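Reading time: 2 min

Re: [surfaces] Oil finish on shared tables, ring marks and recoat interval

From: Marcelino Requena
To: surfaces list
Date: 17/11/2020

Maricica Onu wrote:
> We have hardwax oil on all the benches at Trendale and the
> ring marks are getting worse. Sorin wants to sand everything
> back and go to two-part poly. Before I sign off on that, has
> anyone kept an oiled top in daily use for more than a year
> without a full strip? What recoat interval, and what do you
> clean with?

Maricica,

Yes. We have kept oiled tops in service since the Orkari building opened, with no full strip so far. Notes follow.

1. Cleaner. Check this before the finish. We had the same rings until Bogdan Dobre read the label on the spray the night crew was using. It was alkaline, meant for tile. We changed to a neutral soap, well diluted, and the dull patches stopped spreading. Existing ones did not recover until the next recoat.

2. Film thickness. Two thin coats. The first batch got three and the third stayed soft for weeks. Anything left standing on it printed through. Buff off all excess inside the open time on the can.

3. Sanding. Stop at 120 on the top. We took one table to 220 and it took up noticeably less oil than the others.

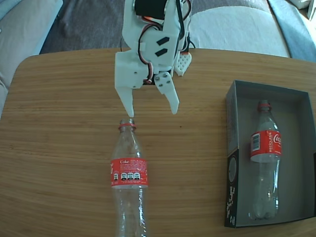

Light brown top with a Coke bottle on it.

4. Interval. We recoat every September, whether or not it looks due. Scuff with a maroon pad, vacuum, wipe, one thin coat, leave overnight. Wissam Boutros logs labor and material per table. The last round came to 85 minutes of hands-on time each, drying excluded.

5. Spot repair. This is the argument against poly. A ring in oil can be abraded and recoated locally, and the edge of the repair blends after a few wipes. A chip in poly means doing the whole panel. Peltura quoted us 3904 for stripping and respraying the long tables, and that was before moving costs.

6. Heat. Oil loses here. If people put hot cups straight on the surface, you will get white marks under either finish, but sooner under oil. Coasters helped less than I expected.

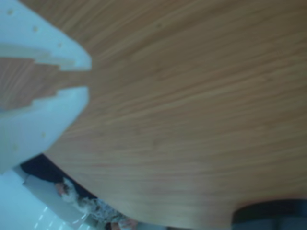
Brown wood grain on the tabletop.

Test before you sand. Put a few drops of water on a worn area and on an area under a monitor stand. If both bead for ten minutes, the finish is intact and the rings are in the surface. If the worn area darkens, recoat now. If it darkens and the grain lifts, Sorin is right about sanding, though I would still go back to oil.

I have not tried the Bisht hardener additive. If anyone has numbers for it on softwood, please post them.

Marcelino

Get new threads by email once a week. Subscribe to the digest.

Contact the list owner | Copyright surfaces list | Back to top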